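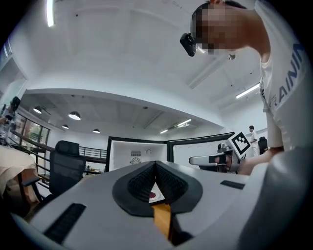
If a machine can weld a car door it can surely put my plates away, wrote one reader after the last issue, and could we please find out when, as there was a sink waiting. It was one of 153 replies to our question about which job at home or at work you would hand over first, and I have been thinking about it on and off ever since, mostly with my hands in the washing-up bowl.

The short answer is not yet. The longer one has taken me to a few places I wouldn't normally go, and I enjoyed all of them, so bear with me.

I began at the Massawe bakery on the Stonovard trading estate, where they have had an arm moving trays from the cooling racks to the packing bench since last October. It is lovely to watch, I must say, very smooth and a good deal quieter than I had imagined, and it shifts 110 trays in an ordinary morning. Every one of those trays is the same size and arrives at the same height, facing the same way. When I asked whether it could pick up a bun that had rolled off the tray, I was told kindly that a person does the buns. The same person does the sweeping, and wipes down the arm as well.

Buns, you see, are hard. They are soft and no two are quite alike, and they will roll. Plates aren't much better, for all that they look like such simple things. A plate lying on a table gives you only a thin rim to get hold of, and if there happens to be something sitting on it then you have to keep the whole business level while you lift, carry and set it down. You and I do that while talking to somebody over our shoulder. We feel the weight shift and tilt our wrist without giving it a thought, and teaching a pair of fingers on a motor to do the same is slow going.

A good deal of the work now is in the showing, with people doing the job themselves using hand-held grippers, over and over, so that a machine has something to learn from. I find that rather cheering. I learned to fold a fitted sheet in much the same way (stood next to my grandmother, getting it wrong) and I can't say that any amount of written instruction would have got me there. Whether a machine will learn from it as well as a child does is another matter, and I would want to see it in a kitchen I know, with the drawer that sticks, before I believed a word.

Then there is the floor, where things are more hopeful. Plenty of you already have a robot vacuum, and I borrowed a Trinda for a month to see how we would get along. It did the hall and the front room in 30 minutes without any help from me, and I grew quite fond of it. It also ate a bootlace, and it could do nothing at all about the stairs. I noticed too that I had started tidying up before I let it out: chairs on the table, shoes in the cupboard, the rug with the tassels rolled up and put behind the door. By the time I had finished I might as well have swept! Still, I'd have one again, and several of you said the same.

Laundry was the job most often mentioned in your letters, and I am sorry to say the news there is thin. Tremo, the linen hire people down by the canal, have a folding machine the length of a bus which does sheets and tablecloths beautifully so long as two people feed the corners in at the front. Shirts are pressed and folded by hand. So are aprons, which have strings. I asked what they would do with a basket of odd socks and got a very long laugh.

So if you were hoping to hear that you can put the tea towel down for good, I'm afraid you will have to hang on to it for a while yet. My own guess, for what it is worth, is that the shop floor will get there well ahead of the kitchen, and that the first useful thing we see at home will do one dull job slowly while we are out. I would be perfectly happy with that. If it took roughly 30 minutes to clear the breakfast table and didn't break anything I should think it a marvel, and I wouldn't stand over it with a stopwatch.

A few of you wrote to say you don't want any of it, thank you, and that washing up is the only time you get to look out of the window. I have a lot of sympathy with this. One letter said that drying the dishes was where all the real conversations in the house took place, and asked who on earth would talk to the machine. I talked to the Trinda a fair bit, as it happens, mainly about the bootlace.

Do keep the letters coming. I'd be especially glad to hear from anyone who works beside a machine every day, in a warehouse or a canteen or anywhere else, and can tell us which bits of the job it has taken off your hands and which bits it has left you with. The next issue will have more room for them.

2020-07-12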